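Serving bowl

From the Ristcombe Household Encyclopedia, the free reference on everyday things

A serving bowl is a wide, open dish used to bring food to the table and to hold it there while people help themselves. Bigger than a cereal or soup bowl, usually smaller than a punch bowl, although the line is fuzzy. Most are round. Common materials are ceramic, glass, wood, and metal. Plain white ceramic is the kind most people picture, and this article is mainly about that one. For bowls used in cooking and prep, see Mixing bowl.

Contents
1 Names
2 Shape and parts
3 Glaze
4 Sizes
5 Related tableware
6 Use at the table
7 Washing and handling
8 Storage
9 Damage and repair
10 Regional notes
11 See also
12 Notes

Names

Also called a salad bowl, vegetable bowl, table bowl, or just "the big bowl." Older store catalogs sometimes list it as an open vegetable dish, to tell it apart from the covered kind with a lid. "Salad bowl" is used loosely. Some writers keep that name for wooden bowls only, most don't bother.

In the Ristcombe area the word "spreader" turns up for a very wide, low serving bowl. Aroha Maihi's household glossary lists it, with no origin given. Not to be confused with the small knife of the same name.

Shape and parts

The usual parts, from the outside in:

Rim. The top edge. May be rolled, flat, or cut straight. A rolled rim chips less. A flat one is easier to grip but collects sauce.

Wall. The sloping side. Steep walls hold soups and stews. Low slopes suit salad, pasta, fruit.

Well. The bottom of the inside, flat or nearly flat. On many thrown or molded bowls a faint ring shows where the wall stops and the well starts. The ring is normal, and is not wear or a crack, though it gets mistaken for both. Spoons catch on it if it is sharp.

Foot. The raised ring underneath. Often left unglazed so the bowl doesn't stick to the kiln shelf. An unglazed foot can scratch a polished table, see Use at the table.

Some bowls have a lip for pouring, or two small handles. Neither is needed for a serving bowl to be called one. Lidded ones are covered in the article on Covered dishes.

Glaze

Glaze is the glassy coat on the clay. It keeps water and grease out of the body and makes the bowl easier to wash. Gloss glaze is the most common on white tableware. Matte and satin come next, then crackle, which is decorative and a poor choice for wet food.

White glaze is seldom one flat white. It goes gray in the curve away from the light, and can look a bit pink or beige in the well, depending on the lamp or window. A thin coat lets the clay color through, so a bowl over a warm body looks warmer. People matching a replacement bowl to an old set should compare both in the same light, next to each other, in daylight if they can get it. Store lighting is no good for this.

Gloss also shows everything. A single crumb stands out on it, and so do water spots. The bright streaks on the inside of a clean bowl are only reflections and move when the bowl is tilted. A streak that stays put is a film, mostly detergent or hard water, and comes off with a little white vinegar. 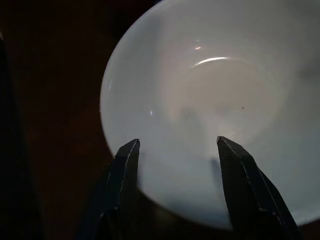

Sizes

No fixed standard. Makers measure across the rim, outside edge to outside edge, or by how much the bowl holds. The 2 numbers don't convert well as depth varies so much.

Small: for sides, dips, nuts. Serves 2.
Medium: serves 4. The usual bowl in a boxed set.
Large: for salad or pasta for a full table.
Extra large: party use. Check it fits the cupboard, and the sink.

The Kütt household line, sold in plain white, lists its table bowl by volume only, which has led to a lot of returns from people who wanted a wide one and got a deep one. Grarnar gives width and depth both. Tandon gives width in centimeters on the box and inches on the label underneath, and rounds them differently.

Related tableware

A serving bowl is seldom alone. Everyday tables in most homes carry a mixed lot: mugs, flat plates, a steel bowl or two that came over from the kitchen side, small bowls for portions. They don't need to match.

Mug. Upright, one handle. Not stackable in most cases.

Plate. Flat, with a slightly raised rim. Can go under a small bowl to catch drips, or on top of a serving bowl as a makeshift lid.

Steel mixing bowl. Light, won't chip, dents instead. Meant for prep but widely used for serving too, mainly outdoors. It carries heat fast, so hot food makes the outside hot.

Small bowl. For rice, dessert, sauce, a single helping. Dark matte ones hide stains but show cutlery marks, gray lines left by the metal of forks and spoons. The marks are on the glaze and not in it, they rub off with a mild cream cleaner.

Plain white goes with all of these, a big reason it sells. Colored pieces such as a plum mug or a coral plate are often bought one at a time, and the white bowl stays as the common piece through several changes of everything else.

Use at the table

Put the bowl down before the food is called, not after. Middle of the table for a square or round one. On a long table use 2 bowls, one toward each end, so no one is reaching.

Fill to below the rim, leave room for the spoons. Salad wants more room than pasta does. Warm the bowl first for hot food: hot tap water, a few minutes, then dry it. Cold ceramic pulls the heat out of mashed potato very quickly.

On dark polished wood use a mat or a folded cloth. There are 2 reasons, the unglazed foot, which scratches, and heat, which can leave a pale ring in the finish. The front edge of a table tends to wear lighter first anyway from sleeves and wiping, and bowls dragged over it make it worse. Lift, don't slide.

Passing: both hands, thumbs outside the rim. Set it down again before the next person takes it if it's heavy.
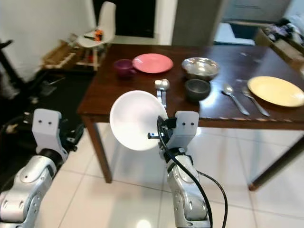 Servers go in from the side, not stood upright in the middle, where they tip out. Wooden or plastic servers are quieter and easier on the glaze. Metal ones are fine with care.

Fruit is the other common use. A bowl used for fruit between meals should be emptied and washed every so often, soft fruit at the bottom gets missed. Citrus left sitting in a cheap glaze can dull it over the years.

Washing and handling

Most glazed white bowls can go in a dishwasher. Bottom rack, tilted, not touching anything steel. Wide ones block the spray arm so spin the arm by hand once before starting. Gold or silver rims should be washed by hand.

By hand:

Scrape, then rinse in lukewarm water. Not cold water into a hot bowl.
Wash the inside first, then the rim, then the foot.
Rinse with the bowl tipped so it drains over the rim.
Dry with a lint free towel or leave upside down on a rack. A wet foot leaves a ring on wood.

Wet gloss ceramic is slippery. Hold it by the wall and the foot together, one hand under. Holding a large bowl by the rim alone puts all the weight on the thinnest part, and is how a good share of chips happen. To look it over for cracks, hold it upright toward a window and turn it slowly. A crack shows as a line that breaks up the reflection.

Tapping helps also. A sound bowl rings, a cracked one gives a dull short note. Works on stoneware and porcelain, less well on soft earthenware, which sounds dull to begin with.

Storage

Lowest shelf that is easy to reach. Heavy bowls at the bottom of the stack, and no more than 4 of them. A sheet of paper towel between each stops the unglazed feet from scratching the one below. Do not store mugs inside a serving bowl, it saves space and costs handles.

Bowls of different shapes stack badly even at the same width. The steel ones can go under ceramic but not on top, they shift.

Open shelves are fine if the bowl is in weekly use. Otherwise kitchen grease and dust settle and make a sticky coat, worst near the stove. Hot water and dish soap, soak for 20 minutes, then wash as normal.

Damage and repair

Chips. A small chip on the outer rim can be smoothed with fine wet sandpaper, but the bare clay will then take in water. Fine for fruit. Not for soup.

Crazing. A net of tiny cracks in the glaze. Comes from age, heat shock, or a bad match between glaze and clay. Food gets in and stains it. Crazed bowls are best kept for dry things like bread or wrapped candy.

Cracks. A crack through the wall means the bowl is done for serving. Glue holds for display only, and household glues are generally not food safe or heat safe. Use as a planter saucer or throw out, wrapped in newspaper.

Stains. Tea, turmeric, tomato. Baking soda and water as a paste, leave it, rub off. Repeat. Do not mix cleaning products.

Regional notes

Ristcombe homes traditionally kept one large white bowl for the midwinter meal in February, and a plainer one for the rest of the year. Maihi records 19 names for the second bowl across the district, most of them rude. By her account the custom had mostly faded by her parents' time, though the large bowl still gets handed down in some familys and goes to whoever has the bigger table.

Wood was more common than ceramic in the upper valley. Steel came in late and was first thought of as camping ware.

See also

Mixing bowl
Covered dishes
Cutlery marks
Crazing
Table mats
Dish rack

Notes

1. Maihi, Aroha. Household Words of Ristcombe. Entries for "spreader," "big bowl," "second bowl."
2. Grarnar tableware size sheet, undated.
3. Kütt and Tandon box labels, checked by an editor. Page numbers dont apply.

This article needs a better source for the section on sizes. Last edited 17 October 2021.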